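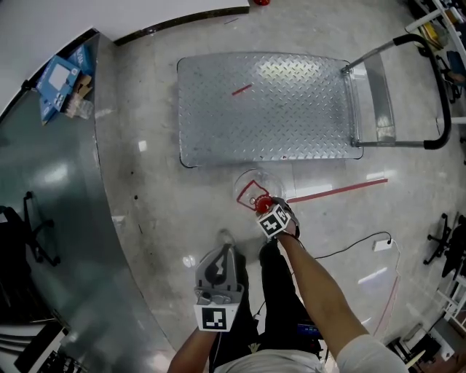
7 min read

The Low End of the Room

At Dalisay, a small display and window-dressing shop in Plundville, most of the sorting happens on the floor

Published 2026-08-06

The tables at Dalisay fill up by midmorning, and after that the work goes down to the concrete. A clear plastic dome sits over a square outlined in red. A small red ball is picked up and put down again. A platform cart is parked a step away, and anything that has been decided on goes onto its deck until it has a shelf.

Gudrun Engelhardt has worked this way for years and moved the habit with her when the shop left its old rooms in Troltow. The new space is a single unit on the edge of Plundville with a hard, pale gray floor and 2,606 square feet to put things on. She took the lease in March. She says she looked at the floor before she looked at anything else.

"The old place had carpet tile," she says. "You can't tape a line on carpet tile. You can't roll anything over it with a load. I had a bad back and a lot of missing parts."

Dalisay makes and stores the small pieces that go into store windows and counter displays: balls, rods, covers, trays, stands, the clear shapes that go over a product so it can be seen and left alone. The shop lends most of it out and gets most of it back. The part that takes up the week is what happens when it comes back. Boxes arrive packed by someone in a hurry at closing time, and everything has to be taken out, checked, matched up and put away so that the next job can be pulled without opening six bins.

Engelhardt doesn't like doing this on a table. A table has an edge, and round things find it. A table also gets used for lunch, mail and the laptop. On the floor, a ball that gets loose will still roll, but it has nowhere to fall, and a scratched cover shows up well against plain concrete if the lights are on.

She works with both hands down and her knees on a foam gardening pad. Newer people kneel on a folded moving blanket. One of them tried a rolling mechanic's stool and gave it up after a week because the wheels kept catching the tape.

The tape

The tape is red. There is a long strip of it running diagonally below the cart, and to a visitor it looks like something left behind by a previous tenant. Engelhardt says the angle is on purpose. The straight lines in the building run with the walls, and nobody's arms work that way when they are kneeling. She put down a strip where her right hand naturally came to rest and left it.

Things on the near side of a line are being worked on. Things on the far side are waiting. The rule was written on a card for a while, and then the card got lost under a bin, and by then everyone knew it.

Square outlines are for single objects, usually the one that has to be covered. A dome set over a square can be shifted until it looks centered, and then whoever is going to build the display can see how much room there is at the sides. It is a quick check. The shop's first big order after the move was for a jewelry counter in Titusmont, and the covers that went out for it were 12 inches across. The risers they were supposed to go over were wider than that at the corners. The client found out on the sales floor.

"So now we put it down and look at it," Engelhardt says. "It takes less time than the phone call did."

Tape has its problems. Dust gets under the ends and they lift. Some kinds leave a gum behind that picks up every hair in the room. Her advice is to wipe the concrete with a damp rag, let it dry all the way, press the strip down with the back of a spoon, and pull up anything that has been there a season before it bakes on. What's left comes off with cooking oil and a plastic scraper. She doesn't use solvent near the clear pieces, which cloud.

The cart

The cart is the oldest thing in regular use. It has a silver diamond-plate deck, low to the ground, and a tubular metal handle with a black grip at one end. Engelhardt bought it secondhand 12 years ago from a restaurant supply warehouse that was closing, along with two others that have since been given away.

A low deck matters if you are kneeling next to it. You can slide a box on without lifting it past your elbow. The raised pattern keeps a cardboard carton from skating when the cart turns, though it does nothing for a rod or a stick, which will lie across the plate at any angle it likes and roll off at the first bump. Small round stock goes in a tray first. That is the rule, and Engelhardt admits that she breaks it more than anyone.

She is firmer about the handle. It faces the open floor, never the counter, so that the cart can be pulled clear without anybody walking around it. Carts left handle-in were the main cause of arguments in Troltow. The wheels get cleaned when the vacuum bag gets changed, which ties one forgettable job to another that is harder to forget.

Bright metal also throws a glare, depending on the hour. Engelhardt puts a gray felt sheet over the deck when she is checking clear plastic for scratches, and takes it off again for loading.

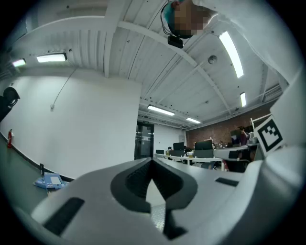

The room above it

The ceiling is white corrugated metal decking, with white beams and ducts, and it does more for the work than the light fixtures do. White overhead and pale gray underfoot means the shadows on the floor are soft. A hairline crack in a cover needs a soft light and a slow turn of the wrist. Under a single hard bulb the whole piece sparkles and you see nothing.

The drawback is noise. A metal ceiling over concrete gives back every dropped part. The shop has talked about hanging baffles and has priced them, and the quote came to 700 dollars before installation. For now, people warn each other before they tip out a bin.

Heat is the other complaint. Warm air goes up among the ribs and stays there, and in winter the person on the floor is the coldest person in the building. Engelhardt wears two pairs of socks and keeps a thermos by the wall. She would like a fan to push the air back down. She would also like a second sink.

The counter

Along one side runs the piece that visitors ask about, a big curved counter, dark gray and glossy, with a metallic edge. It looks as though it belongs in the lobby of a dentist's office. It was in the unit when Dalisay moved in and was too awkward to get out the door, so it stayed and was given a job.

The job is holding whatever can't be on the floor. A blue cardboard box with white panels has been up there next to a clear plastic bag, which is typical. Packaging that might be used again goes on the counter, and so does anything that belongs to a client and isn't ours to kneel on. The curve makes it hard to push a stack of boxes up against, so stacks don't form. Engelhardt had planned to replace it with straight shelving in the first month. She has stopped bringing it up.

The gloss shows fingerprints and, lower down, scuffs from chair bases. She wipes the side with a microfiber cloth and leaves the scuffs.

Cords

Cords are where the floor system is weakest. There are not enough outlets along the near wall, and so a white power strip ends up on the concrete with a thin black cable running to it, right through the place where people want to put their hands. A cart wheel will cross a thin cable, but it will jump a little as it does, and the jump is what sends a stick off the deck.

Engelhardt has tried rubber cable ramps, which are too tall for the cart. She has tried taping the cord flat, which works until someone needs the cord. An electrician is supposed to come and look at adding a floor box near the far tape line. In the meantime the strip gets moved to whichever side the cart isn't, and the last person out unplugs it and hangs it on a hook.

At the end of the day the floor is cleared completely. Covers go back in their sleeves, balls and rods go in lidded tubs by color, and the cart is wheeled to the wall with nothing on it. Then someone goes over the concrete with a wide dust mop, working from the counter out toward the door, and the tape stays where it is for the morning.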